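I've had the Dumitrescu two-arm bench kit on loan for a good while now, and people keep asking me what it's like to live with, so I'm putting it all on a gallery page. Fair warning, I chat a lot between pictures!

## What the kit is

You get two arms, two grippers, a controller box and a login for Sostico, the software that goes with it. Indton rents the whole thing out by the month, and that's how I got mine (they're in Plarkcombe, a short drive from me, so I picked it up myself and saved the delivery charge). The arms aren't made for any one trade. Endang Yusof has hers packing seed samples, and Amirul Wuisan uses his for sorting little machined parts. I wanted mine for tube handling, the dull sort of job where you move a thing from one spot to another until your wrists complain.

Setup took me most of an afternoon, and a good chunk of that was me hunting for the right hex key. The manual is 138 pages and the part you want is near the back. Once the arms were bolted down, Sostico found them both on the first try, and I was so pleased I made a cup of tea and just looked at them for a bit.

## At the bench
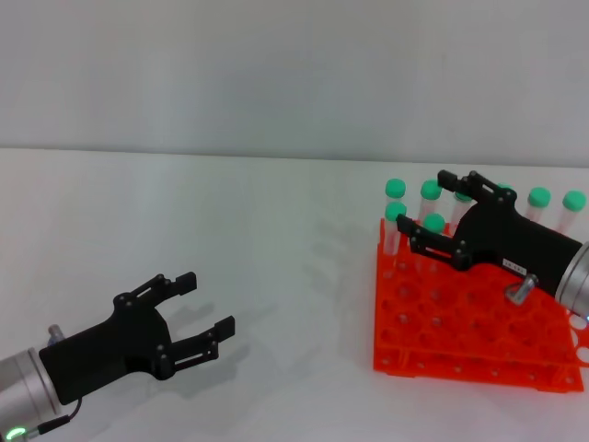

Right gripper in among the green-capped tubes in the orange rack, left one wide open on its side of the table. I love how those black fingers get in there, because tubes in a rack don't leave you much room!

**Do you need to know how to code to use it?**

You can do the everyday jobs without any. Sostico lets you move the arms by hand, save the positions and string them together in a list. Coding only comes in if you want the arms to make choices along the way, and there's a Python add-on for that (it costs extra, boo).

## Things I like

The grippers come off with one tool and go back on without a fresh calibration. I've swapped mine plenty of times and the saved positions still line up. The arms are quiet too, quiet enough that I can take a phone call at the same bench.

Support has been lovely. I wrote to Indton one evening in November with a long, rambling question about grip force, and Solange Marinho wrote back before breakfast with the exact setting to change. It was two menus deep and I would never have found it.

## Things I don't

The cables! There are too many and they're too short, and the clips in the box let go if you look at them funny. I bought my own. The finger pads wear faster than I'd like as well, and a replacement set is $80, so budget for that if you plan to run it every day.

Sostico also logs you out after lunch-break lengths of time and doesn't always keep your last edit. Save often.

## What it costs

I pay $566 a month for the rental, with support included. The refundable deposit was $1,051, which made me gulp a little. I'm keeping it through the spring, and then Hidayah Subramaniam has asked to take over the rental for her shop if I can bear to give it up.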